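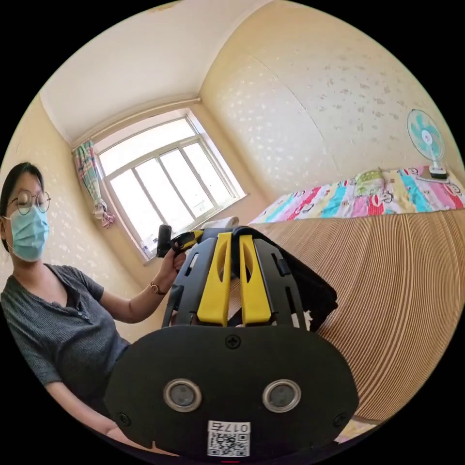

Datasets / Books and Reading

Nelwood Mystery Shelf
README, last updated 2022-08-28

Welcome! This is a catalogue of 300 crime and mystery novels, every one of them part of a series, put together by people who love arguing over which book you should read first. I started it in January with a shoebox of index cards from Dorota Żak, and it has grown into something I'm really proud of (and still fiddle with most evenings).

What's in it

One row per novel. You get the title, author, series name, place in the series, the sleuth's day job, the setting and a short spoiler-free blurb written by one of us. The day job column is my favourite by a mile – beekeepers, piano tuners, a ferry cook, and more retired judges than you'd believe!

The books fall into 111 series. Of the 300 novels, 97 also have a longer review, kept in the reviews folder as plain text and matched by row number.

Who wrote the blurbs

Marcus Greenberg and Chrysoula Economou did most of the cosies. Ozan Gündoğdu took the police procedurals, and he is a tougher marker than the rest of us, so keep that in mind if you compare ratings. Ratings run from 1 to 5, whole numbers only.

Known gaps

Series order follows publication, so prequels turn up late. Colour-coded cover genres were dropped after the first version. Translated novels are thin on the ground and I'd love more of them – suggestions very welcome, especially anything set on an island.

Blank cells in the setting column mean the author never names the town.

Using it

Open the CSV in any spreadsheet program. Blurbs and reviews are free to reuse with credit to the Nelwood Mystery Shelf. Please don't post reviews with the reviewer's name taken off.

Corrections go to Stavros Papadakis, who looks after the series order column.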